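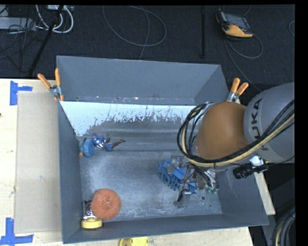

The grey bin on the table, contents as found. Scouring pad bottom left, bristly blue thing on the right.

April 20, 2023

Bin day. Keerthana wanted the odds and ends written up before anyone borrows from them again, so I am writing them up.

The bin first. It's the big metal one from the Gillies clear-out, and it has had a life. The floor is scratched cloudy through the middle, and along the far side there's a ragged white and pale-blue patch that flakes at the lower edge. I tried a fingernail on it and some came away. Kobe says paint, Keerthana says the remains of a label, and I say we are three adults discussing a stain. Left alone for now. If it starts shedding on to things we strip it back to bare metal.

There are small holes too, one in the floor and one low in the far wall. Anything under the size of a pea will leave by the floor one, as we learned in March with the Prendier washers. Tape over it from underneath, please, and not with the nice tape.

Contents, such as they are:

Scouring pad, orange-red, round. Coarse, with a dimple near the middle. Not to go anywhere near the sink in the corridor, where it would be used once and never seen again.

Blue thing with the soft fingers. I have been calling it the anemone and Kobe has been calling it the mop, so half the notes this month are about an object the other half have never heard of. It's the anemone from here on.

Action figure, small, blue and silver. Spends most of its time lying down. No name, despite suggestions on the whiteboard.

Blue rounded object with the little orange bit. Keeps the figure company by the left wall. Entered as "blue, rounded" because we couldn't agree on a noun.

Yellow roundel, looks like a roll of tape. See above re nice tape.

Silver and dark brown shiny item, which gets under the scouring pad at every opportunity. Check there before declaring it missing and emailing all 19 people on the Pladirel list. (Sorry again.)

Table has the usual wobble if you lean on it. Folded card under the leg — 30 seconds' work, outstanding since before I started.

To do: tape the floor hole. Ask Keerthana whether the Grarkon crate lid fits, as the bin has none. Find a noun for the blue one. Wipe down the floor of the bin, avoiding The Patch.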